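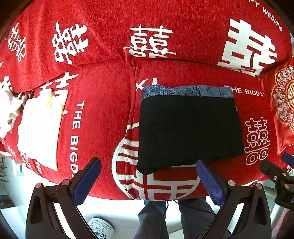 *Fig. 1. Coussins rouges imprimés du caractère du double bonheur ; une pièce noire pliée, bordée d'une bande bleue à motif, est posée sur celui de devant.*

# Entretien et rangement des textiles de maison

## Séance 4 : textiles imprimés, pièces de cérémonie et linge plié

Module de 54 heures, salle 104
Responsable du module : Efthymia Margaritis
Travaux pratiques : Kamrul Bandara

### 1. Objet de la séance

La séance 3 portait sur le tri par fibre et par couleur. La présente séance traite des textiles d'ameublement imprimés, en particulier de ceux qui sont liés à un événement familial, et de leur voisinage avec le linge courant. Les étudiants doivent être en mesure, à l'issue des travaux pratiques, de remplir une fiche d'identification, de proposer un protocole d'entretien prudent et d'exécuter le pliage compact d'une petite pièce à ceinture.

Le vocabulaire des séances précédentes est supposé acquis : droit-fil, envers, armure, dégorgement, solidité des teintures.

### 2. Le motif du double bonheur

Le caractère 囍 (*shuāngxǐ*) réunit deux fois le caractère 喜, qui signifie « joie ». Il est associé au mariage dans les usages chinois et figure sur les faire-part, les papiers découpés, la vaisselle et le linge de chambre. Le rouge, couleur faste, l'accompagne très souvent.

Un même textile peut en présenter plusieurs traitements graphiques. Sur les coussins de la figure 1, on relève :

- le caractère plein, en blanc, répété à grande taille ;
- le caractère au trait, dessiné en lignes blanches fines ;
- le caractère inscrit dans un médaillon circulaire ;
- des inscriptions en lettres latines, dont « HAPPY WEDDING » et une mention dont on lit « THE BIGDA ».

Certains caractères sont droits, d'autres inclinés ou tournés sur le côté. La rédaction de la fiche tiendra compte de cette variété d'orientations : on indiquera « motif à orientations multiples » et l'on évitera la mention « motif à sens unique », qui entraînerait des consignes de placement inutiles.

Une inscription partiellement lisible se transcrit telle quelle, suivie de points de suspension entre crochets. Le complément supposé n'est jamais porté dans le champ « inscription » ; il peut figurer dans le champ « observations », signalé comme hypothèse.

### 3. Examen préalable d'un coussin imprimé

L'examen se fait à la lumière du jour ou sous un éclairage neutre, mains propres et sans bague. L'étudiant procède dans l'ordre suivant.

1. Rechercher l'étiquette de composition, le plus souvent prise dans une couture latérale.
2. Déterminer si la housse est amovible. Noter le type de fermeture.
3. Apprécier l'état de surface : poil couché, zones lustrées, boulochage.
4. Passer un linge blanc humide sur une partie cachée, appuyer dix secondes, relever toute trace de couleur.
5. Étirer légèrement le tissu au niveau d'un motif imprimé et vérifier l'absence de craquelure.

Le quatrième point est déterminant pour les rouges soutenus. En l'absence d'étiquette, un résultat positif interdit le lavage avec toute autre pièce. Un résultat négatif n'autorise pas pour autant un lavage à température élevée, l'essai étant réalisé à froid.

### 4. Protocole d'entretien

#### 4.1. Étoffes douces à surface légèrement pelucheuse

Ces étoffes retiennent la poussière et les fibres des textiles voisins. On retire d'abord les dépôts à la brosse souple, dans le sens du poil. La housse est ensuite retournée sur l'envers et fermée avant le passage en machine, à 30 °C au plus, essorage réduit. Le séchage s'effectue à plat, à l'abri du soleil direct. Le fer n'est jamais appliqué sur l'endroit.

Les échantillons Plasier distribués en travaux pratiques ont un grammage de 360 g/m². Leur temps de séchage est plus long que celui des toiles étudiées en séance 2, et Mme Aksoy demande que les housses ne soient pas regarnies le jour du lavage.

#### 4.2. Impressions blanches sur fond rouge

Le blanc imprimé se ternit lorsque le fond dégorge. Il convient donc :

- de limiter le trempage ;
- de sortir la pièce de la machine dès la fin du cycle ;
- de ne pas laisser deux épaisseurs humides en contact ;
- d'exclure tout agent chloré.

#### 4.3. Linge posé sur un textile d'ameublement

Le coussin sert fréquemment de surface de dépôt pendant le pliage. Cette pratique est admise pour du linge propre et parfaitement sec. Elle est à proscrire pour une pièce foncée neuve qui n'a pas encore été lavée, de même que pour tout linge clair posé sur un fond rouge dont la solidité n'a pas été vérifiée.

La surface bombée d'un coussin gêne en outre la mise en forme. Sur la figure 1, le bord inférieur de la pièce noire retombe sur l'arrondi. Le pliage noté sera exécuté sur table.

### 5. Pliage compact d'une petite pièce à ceinture

La méthode convient aux shorts légers et aux sous-vêtements dont la ceinture ou la bordure doit rester visible dans le tiroir.

1. Poser la pièce à plat, face avant contre la table, ceinture vers le haut.
2. Lisser du centre vers les côtés.
3. Rabattre le côté gauche au tiers de la largeur, puis le côté droit par-dessus.
4. Replier le bas vers le haut, en s'arrêtant juste sous la ceinture.
5. Retourner l'ensemble. La bande de ceinture forme alors le bord supérieur d'un rectangle.

Une bordure de couleur contrastante facilite le repérage. Pour des pièces noires semblables entre elles, elle constitue souvent le seul critère de tri utilisable sans dépliage. Le rangement vertical est à préférer, bordures tournées vers l'avant.

### 6. Fiche d'identification

| Champ | Consigne de saisie |
|---|---|
| Désignation | Terme générique, au singulier |
| Couleur du fond | Une couleur principale |
| Décor | Nature, couleur, traitement graphique |
| Inscription | Transcription littérale |
| Composition | D'après étiquette ; sinon « non déterminée » |
| Essai de solidité | Positif, négatif ou non réalisé |
| Observations | Hypothèses et réserves |

Lorsque la destination d'une pièce pliée demeure incertaine, la désignation « pièce textile pliée » est acceptée. Une désignation précise sans vérification sera pénalisée.

### 7. Travail à remettre

Chaque binôme rédige deux fiches, l'une pour un coussin imprimé, l'autre pour une pièce à ceinture, et y joint un protocole d'entretien d'une page. Les documents sont à déposer auprès d'Isabelle MacLeod avant 17 h, la veille de la séance 5.

Lecture préparatoire : manuel Barredo, chapitre « Teintures et dégorgement », à partir de la page 298. Les étudiants dispensés de travaux pratiques s'adressent à Analyn Salazar pour obtenir le jeu d'échantillons.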